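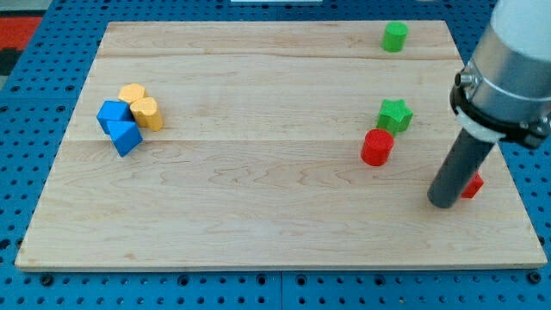 Yuto Kuroda asked after the last rehearsal why the singers' packs have to be switched off before the desk is. The order matters because an open channel with no pack behind it can thump through the mains. Follow the steps below both ways, power up and power down.

## 4. Setting up the vocal mics for a tribute set

You need the Galtovex receiver rack, one belt pack per singer and fresh batteries. Allow time before doors for a full run of the medley.

1. Pull down all vocal faders and mute the main outputs.
2. Turn on the receiver rack, then the desk, then the amplifiers.
3. Put new batteries in each pack. Do not mix old and new.
4. Set the lead singer's pack to channel 472. Harmony packs go on the channels listed inside the rack lid.
5. Switch on one pack at a time and wait for the green light on its receiver.
6. Unmute the mains and bring up the lead fader while the singer runs a loud chorus. Trim the gain until the red light stays off.
7. Repeat for each harmony singer, then check all 4 voices together.
8. Save the settings as a new show file.

**Note:** Channel 944 is kept for the host's handheld - leave it free even if there is no host that night.

**Caution:** Never hold a live mic in front of a floor monitor. Feedback at stage level can hurt hearing.

### Powering down

1. Mute the mains and lower all faders.
2. Switch off the packs.
3. Turn off the amplifiers and wait until their lights are out.
4. Turn off the desk, then the rack.

If a pack drops out twice in one song, swap it for the spare and tag it for Xuelian Xie to check on Tuesday.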